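4.3 Teaching the pick detector about see-through parts

Set up the detector before you touch the grasp planner. It is tempting to jump straight to watching the arm move, but every good grasp in Saithong starts with a clean outline of the part, and glassware is the hardest thing you will ask it to find. It is also the most satisfying once it works!

You will need Saithong with the Loltov perception module switched on, a calibrated head camera (section 3.6), and a recording of someone doing the job by hand. The recording matters more than people expect. Loltov learns which surfaces count as "part" by following what the hands pick up, turn over and put down, so let the packer work at their normal pace and don't ask them to hold still for the camera.

Recording and labelling

1. Open the Lorthorpe console and choose New Task, then From Demonstration.

2. Set Material to Clear or tinted. This turns off the depth filter, which would otherwise throw away most of the glass and keep whatever is behind it.

3. Load your recording. The console pulls out 100 still frames spread across the clip. You can ask for more, up to 2000, but start with the default.

4. Go through the frames and keep those where a part is being held clear of the others. Keep plenty of cluttered ones too. Loltov needs both. 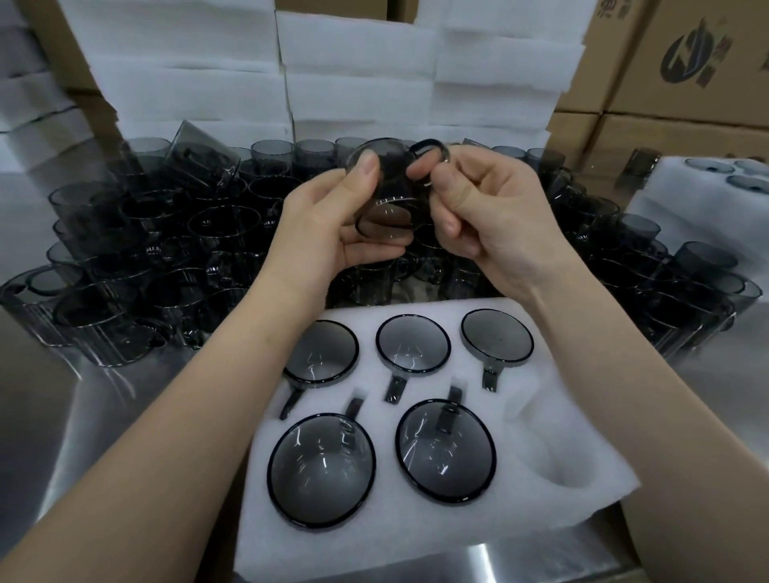 5. Draw an outline round each part you can follow by eye. Go along the outer edge of the rim first, then down the body, then round the handle. Handles get their own label (press H) because the planner uses them to work out which way the part is turned.

6. Where one mug shows through the wall of another, outline both and let the shapes overlap. Loltov is quite happy with overlapping outlines, and this is where version 4 really pulls ahead of the old detector.

7. Press Train. You can carry on with the slot map while it runs.

Note: Bright streaks along a rim are useful and should stay inside the outline. Streaks on a steel table top are not, so if your bench is shiny, tick Reflective surface as well.

Building the slot map

A slot map tells the planner where parts go and which way round. For a foam insert with two rows of three, like the one in the mug task, it takes a couple of minutes.

1. Choose Slots, then Grid, and enter 2 rows and 3 columns.

2. Drag the corners of the grid on to the corners of the insert.

3. Click each slot and turn its arrow to match the handle. In the mug task the handles in the back row point towards the front and those in the front row point towards the back, so the two rows need opposite arrows. Shift-click a row to set it in one go.

4. Choose a frame with at least one slot still unfilled and press Check State. Filled slots turn blue and open slots turn amber.

Caution: White foam against a pale background can make an open slot look filled. If Check State gets one wrong, raise Shadow weight by a single step and try again. Going up by several steps at once will make it see holes in plain foam.

If a second insert comes into view at the side, leave it out of this map. Give it a map of its own and set its priority to Low, so that the planner finishes one insert before it looks at the next.

Checking the result

Open the Replay tab and run the detector over the whole recording. The score at the top right is the share of outlines that stay on the same part from one frame to the next. Anything over 84 is ready for the grasp planner. Our own mug task, shipped with the software as Horholm demo, has 1863 outlines in its training set, and it is well worth opening to see how we drew the awkward ones.

If the score is lower, scrub through slowly and look for outlines that jump between neighbours in the pile. Fix a few of those by hand and train again. Small corrections in the busiest frames do far more good than another batch of easy ones.

Caution: Keep the arm in Hold while Replay is open. The planner listens to the detector at all times, including during playback.

Go on to section 4.4 to set grip width and approach angle.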